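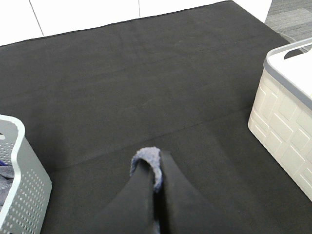

Are we still on track to spend the rest of the equipment money this year?

Mostly. The big purchase is settled, the small ones are nearly settled, and the one item I want to move to next year is the second arm.

Purnura laundry project, equipment and planning update
To: Daiane Aguiar, Kolluvine Fund
27 April 2018

Hi Daiane,

Thanks for the nudge, and for being so patient with my last spreadsheet (I have since learned how to freeze the top row, so this one should hurt less). You asked for the buying plan in plain words, with the numbers I'm sure of and a note on the ones I'm not. I'll take it in the order the money goes out.

The arm first. We stayed with the Rindden, on the lease, and I'm glad we did. I know the original proposal had us buying outright. The lease costs us a little flexibility on modifications – we can't drill into anything, basically – but it covers a swap if a joint goes bad, and after the trouble we had with the wrist at the old site I'd pay for that twice. The lease runs through the end of the grant, so there is no gap to cover. The one thing it leaves out is the yearly calibration visit. Rindden quoted us $566 for that, travel included, and I'd like to book it before their calendar fills up.

Now the part you'll want to read closely. The consumables line has $627 left in it. If the calibration comes out of there, we're down to pocket change, and finger pads are $81 a pair. You can see the problem! I'd rather charge the calibration to the service line, where there's room, and keep consumables for things that wear out. Same total, different row. I need a yes from you in writing for that one. 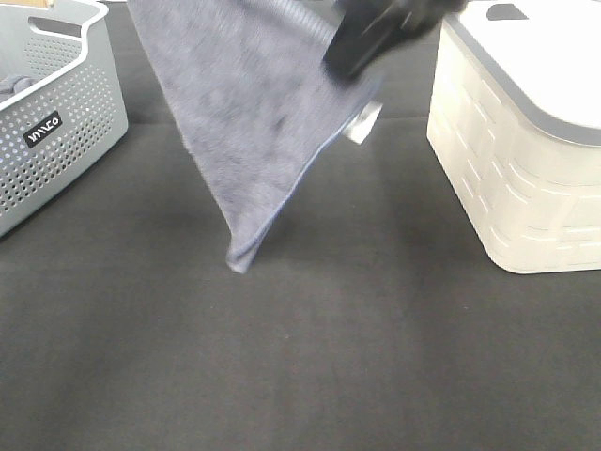

Microfiber towel in the gripper, between the basket and the bin.

Towels are what we're working on right now, and they're a good test for the pads. A microfiber towel is fuzzy and floppy and wants to hang however it likes, so the grip matters a lot more than it would with a box or a bottle. We have one style of pad on the left finger and another on the right at the moment, ridged and crosshatched, and I don't want to order a stack of either until we've compared matching pairs. So please read the pad line in the budget as a placeholder. It'll be one pair of each to start, and then a bigger order of whichever we like better.

The bench setup has cost us next to nothing, which I'm bringing up mostly because the proposal had a custom fixture in it. Remember the molded trays? We dropped them. We're working with a perforated laundry basket on one side and a white plastic storage bin on the other, on a dark cloth, and it's plenty. If you come by, you'll see it's about as fancy as my own laundry room. I'd like to hold on to the tray money for now and decide in the fall whether it goes toward lighting.

About lighting: we have enough. What I'd buy, if I bought something, is a shade or a diffuser, because a white bin under a bright light can wash out badly on the inside. I'm getting a price. It may end up being so small that it isn't worth a line of its own.
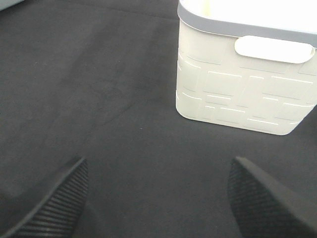 What happens to the budget if the second arm waits until next year?

The purchase moves over whole, and the only thing we'd spend on it this year is the site survey, which Rugemalira has already agreed to do under their existing contract.

I know the second arm was the shiny part of the plan, so let me explain how I got here. When we wrote the proposal we figured two arms would get us through twice the laundry. Then I sat down with our schedule and saw that the slow part is us. Somebody has to set up each run, look at what came out of it, and decide what to change before the next one. With the people we have, a second arm would spend half the day parked. I'd feel silly asking you to pay for that.

There's also the floor. Rugemalira built out our room, and they'd want to look at the power and the anchoring before anything heavy goes in. Their earliest slot is after the summer. Even if you wired me the money tomorrow we'd have a crate sitting in the hallway for months, and the building people have opinions about hallways.

What I'd like in its place is a spare gripper. Just the gripper. If ours goes out for repair today, everything stops, and the lease swap only covers the arm. Rindden will sell us one, but I don't have a firm quote yet, so I've left that cell blank in the sheet. Please don't read the blank as zero (I did that to myself in April and had a very happy ten minutes).

We also need 100 more towels. They're cheap, they're for the next round of work, and I want a mix of weights and edges so we aren't planning everything around one kind of cloth. I've put them under consumables, and they're one more argument for keeping the calibration out of there.

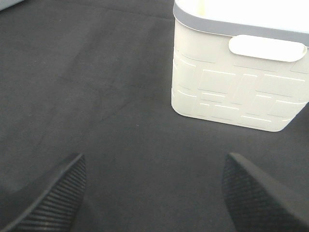 Do we need a bigger gripper for the heavier items?

Probably later. The current one opens wide enough for everything on this year's list, and the heavier things, like bath mats and comforters, are all in year two.

So, what I need back from you:

Approval to charge the $566 calibration to the service line.
Approval to move the second arm to next year's budget.
A yes or no on using part of the arm money for a spare gripper, once I have the quote.
Your preference on the tray money, whenever you've had time to think it over.

The spreadsheet is in the shared folder, on the tab called "plan," and the older tab is only there so you can see what changed. If it's easier to talk it through, call me in the morning before we start up the arm. I can hear you then.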